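Session 3: pricing, discounts, and why your best rep keeps giving the store away

Okay, picking up where we stopped. Last time I got carried away with territory design (sorry, I could talk about it all day) and we skipped pricing completely, so these notes cover what I wanted to say then, plus the reading for next time.

## List price is a promise you make to yourself

Let's use the Drostholm case, since you all have the packet. Drostholm sells a maintenance plan at $719 per site. That's the list price. It's on the website and it's in the brochure. Then you open the deal sheet in the appendix and hardly any customer paid it! When I first taught this case I spent the whole hour on the average discount, and that was a mistake. Look at the spread. Two customers of the same size, buying in the same quarter, paid wildly different amounts, and the only thing that changed was the person on the phone. 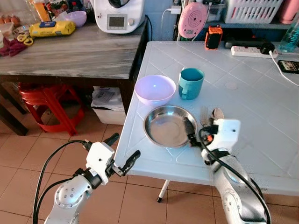 So before you talk about raising or lowering the price, ask who gets to change it. At Drostholm every rep could take off up to $50 without asking. Sounds small, right? But watch what happens in the deal sheet: the discount is almost always exactly $50. Reps treat the limit as the starting point (I did the same thing when I carried a quota, so no judgment from me).

Things to mark up in your packet:

- the approval rules on the second page of the appendix
- any deal where the discount was offered before the customer asked
- renewals, which I want you to keep separate from new business

## Trading instead of giving

The old rule is that you never drop the price without getting something back. A longer term, a faster payment, a reference call, a bigger order. I still think it's a good rule, but it only works if the rep knows what the company wants in return. Cheng, the distributor in the second case, printed a one-page list of trades and gave it to the whole team. Payment in advance was worth the most to them, and a logo on the website was worth close to nothing. Their margins got better and the reps said the calls felt easier. 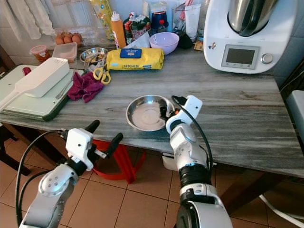
Compare that with Vurkeck, where the sales team got a long talk about "protecting value" and no list. You can guess how that went. By the end of the quarter everybody was back to shaving the price on the last call, and the finance people were furious.

One more thing on this, and I'll probably repeat it in class: a discount on a first order tends to become the price. The buyer writes it down. Next year you're negotiating from there, and your lovely list price is a number in a brochure. If you have to give something up front, give something that ends, like free setup or an extra month.

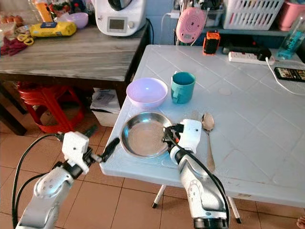
*Two arms at the white table, with the steel pan and the lavender bowl.*

## For next time

Read the Dondstead case, all of it, including the emails at the back (they're the fun part). Come in with a discount policy for a team of reps that fits on half a page. Write it in plain words, the way you'd say it to somebody on their first day. We'll trade papers and try to cheat each other's rules, so leave fewer holes than I did in my first one.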